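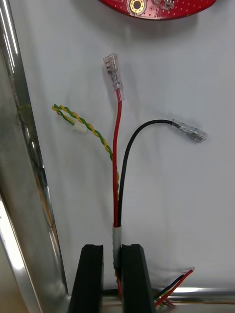

Akorero Workshop Notes, No. 45, page 709

Making Up the Leads for a Round Board
by Kai-wen Chiu

July 24, 2026

Last time we left the Sallon lamp with its round board finished and nothing to feed it, and I promised that we would do the leads next. So pull up a chair. This is a slow, pleasant sort of job, and most of it can be done at the kitchen table with a cup of tea going cold beside you. You want four wires when we're done: a red and a black for the power, each with a clear-sleeved female spade connector on its end, and a yellow and a green twisted together for the dimmer signal.

I work on a piece of white cloth, and I'd urge you to try it. An old pillowcase is perfect. Small parts show up against it, the board doesn't skate about, and those tiny whiskers of copper that get everywhere when you strip wire can be carried off to the bin in one go. If your board is a red one like mine you'll find it very hard to lose, though I did once manage to fold a green one up in a tablecloth and put it in the airing cupboard.

Everything in this article is for the low-voltage side of the lamp only. Please don't use these notes for anything connected to the mains, and keep the plug-in supply unplugged until the very end.

What to have ready

Red and black stranded wire, from the same reel size, a good forearm's length of each
Yellow and green stranded wire, thinner, half as long again
Two insulated female spade connectors with clear sleeves, to suit the tabs on your board (and a handful of spares, please)
Wire strippers
A proper ratchet crimping tool with the jaw for insulated connectors
A small pair of cutters
A multimeter that can do a continuity beep
Masking tape and a pencil

My connectors come from Drodetti, who sell them in little paper bags, but any decent ones will do as long as they match both the wire and the tab. There are two sizes to think of, and this is where people come unstuck. One is the width of the tab the connector slides over. The other is the thickness of wire its barrel is meant to grip. Measure the tab and read the packet.

I do like the clear sleeves. You can see the metal barrel through them and the flat receptacle in front of it, and you can see where the coloured insulation of the wire finishes. With the opaque kind you are taking rather a lot on trust.

Cutting and stripping

Lay the board in the lamp base, or on the cloth with the base drawn round in pencil, and run each wire along the path it's going to take. Follow the curves properly. A wire that goes round a bend wants more length than you think, and it should be able to arrive at its tab without being tugged. I cut mine with a hand's width to spare and trim later if I can be bothered.

The red and the black needn't be the same length. On the Sallon they come up through the same hole, and in my lamp the red goes more or less straight up while the black swings over to the right in an easy arc. That arc is worth keeping. If you cut the black too short it has to make a sharp corner instead, and the corner always seems to fall exactly where the sleeve begins.

Now strip the ends. Look at the metal barrel inside the sleeve and take off just enough insulation for the bare copper to fill it. Set the strippers to the right notch, close them, give a quarter turn and pull. If you see cut strands lying on the cloth, the notch was too small, and I'd snip the end off and go again. I know it feels wasteful. Kam-wah Yen, who taught me all this, used to make me do it over for a single missing strand, and she had a way of holding the wire up to the window that I still dread.

Twist the bare strands lightly between finger and thumb, in the direction they already lie. Don't tin them with solder! It looks neat, but the solder creeps under pressure and a crimp that was tight in October is loose by spring.

Crimping

Push the stripped end into the back of the connector until it stops. Every strand must go into the barrel, and none of them may fold back outside it. The insulation of the wire should go into the wide back part of the sleeve as well, so that no copper is left showing behind. Hold it there with one hand - this is the fiddly bit, and you'll wish for a third - and bring the crimping tool up with the other.

Set the barrel section in the jaw, keeping the flat receptacle at the front well clear. If you squash that part it won't slide over the tab, and there's no persuading it back into shape, whatever you may read elsewhere. Squeeze the handles until the ratchet lets go of its own accord. Some tools do the barrel and the insulation grip in one bite, and some want a second squeeze further back. The leaflet with the tool will tell you.

Then pull. Hold the connector in one hand and the wire in the other and give it a firm, steady pull, the sort you'd give a stubborn cupboard door. A good crimp doesn't shift at all. If the wire slides even a hair's breadth, cut the connector off and start with a new one. This is why I asked you to buy spares.

Have a look through the sleeve too. You want to see the wire going into the barrel and the plastic whole, with no split along the side. A bit of whitening where the jaw pressed is nothing to worry about.

Do the red first and then the black. Lay them down on the cloth with the connectors apart from each other. It's a good habit to get into even with nothing plugged in, and it will serve you well later on when something is.

Twisting the yellow and green

This is my favourite part, and children love it. Put the two wires side by side with their ends level and trap one end of the pair under a heavy book, or close it in a drawer. Walk back until the wires are straight. Hold the other ends together and start turning, always the same way, with a gentle pull to keep them from bunching. The twist will travel along towards the book and even itself out as you go.

You can use a hand drill if you like. Grip the ends in the chuck, go slowly, and stop before it starts to kink. I find I overdo it with a drill and end up with something like a telephone cord, so these days I turn by hand and listen to the wireless.

Aim for a close, regular spiral, with the two colours taking turns all the way along. When it looks right, let the tension off gradually, holding on to both wires, and it will unwind a little and then settle. Put a scrap of masking tape round each end. Remember that the pair comes out shorter than the wires you began with, which was the reason for the extra length in the list. Mine once finished a thumb's length short of the dimmer, and I had to make the whole thing again on the evening before the Begum Hall open day.

Lead the pair away to its own side of the base. In mine it goes off to the left and leaves the red and black to themselves, and it makes the whole arrangement far easier to read when you open the lamp up in a few years' time and can't remember a thing about it.

Checking before you connect

Set the meter to continuity and put one probe into the receptacle of the red connector and the other on the bare far end of the red wire. You should get a beep. Wiggle the wire near the sleeve while you listen. If the beep stutters, the crimp has to go. Do the same for the black, and then touch one probe to red and the other to black, where you want silence.

For the twisted pair, test yellow to yellow and green to green, and then yellow to green, which again ought to be silent. If it isn't, look for a nick where the drawer had hold of it.

Fitting

Turn the board so that its tabs face the wires. Take the connector by its sleeve, line it up square and slide it on with a slow push. It should feel snug all the way and come to rest against the shoulder of the tab. Never push by the wire. And if it goes on so loosely that it would fall off again, you have the wrong width, so back to the packet.

Red goes to the tab marked plus and black to the one marked minus. Check this against the marks on your own board and not against anybody's photograph, mine included. The yellow and green go into the little screw terminals on the dimmer, and it doesn't matter on the Sallon which goes where.

If your board has a plated hole near the rim, make sure no stray strand or metal screw is touching the ring round it unless your instructions ask for one there. I use a nylon screw.

Before you close up the base, look at every bend once more. Nothing should be stretched and nothing should be lying where a screw will come down on it. Then plug in the supply and turn the dimmer up slowly from the bottom. If nothing happens, unplug it again and check the red and black at the board first. Nine times out of ten one of them hasn't been pushed fully home.

To take a connector off, hold the board steady, grip the sleeve and ease it back with a very small rocking movement. Pulling on the wire will undo all your good work.

Next number: cutting the paper shade, for which you'll need a large sheet of card and a clear floor.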